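About Lilside

Lilside is a laundry and folding service in Roltovdale. We wash, we dry, we fold, and we hand it back in a condition you might want to show other people. We have been at it for six years, the first two of them in a unit behind the old Gostton bus depot, where the water pressure was more of a rumor.

What we take

Shirts, sheets, towels and the general contents of a family floor. We also take the awkward stuff, meaning anything gathered, ruched, smocked or held together by elastic. Most folding advice assumes your clothes are rectangles. Elastic has never read it. We smooth the loose parts first, let the gathers sit where they want to sit, and fold around them. Nothing ruched gets ironed flat, however much it seems to be asking for it. 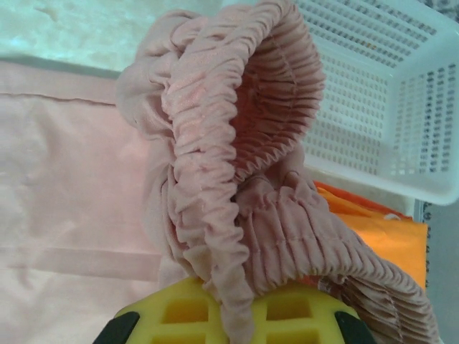
How we fold

One garment at a time, on a flat surface, with the finished things kept to the side. Reds and oranges are washed apart from the pale pinks, a rule we adopted after an early week we still call the Coetzee tablecloth. (It was white. It left as something warmer. We bought them a new one.) A basket stays within reach, and whatever is folded stays folded until it is bagged.

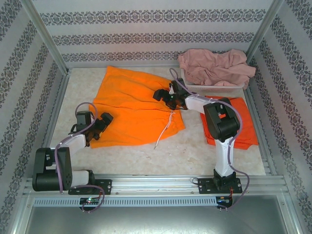

Socks are another matter. We pair what we can and return the singles in a small paper bag, without comment. Our record is 614 items for one household, which had put off laundry since the summer and was very cheerful about it.

Drop-off is at the side door, 5 days a week, closed Sunday and Monday. Bags left in December go back before the holiday if they reach us by the Friday before - later than that and you'll be wearing the good pajamas to dinner.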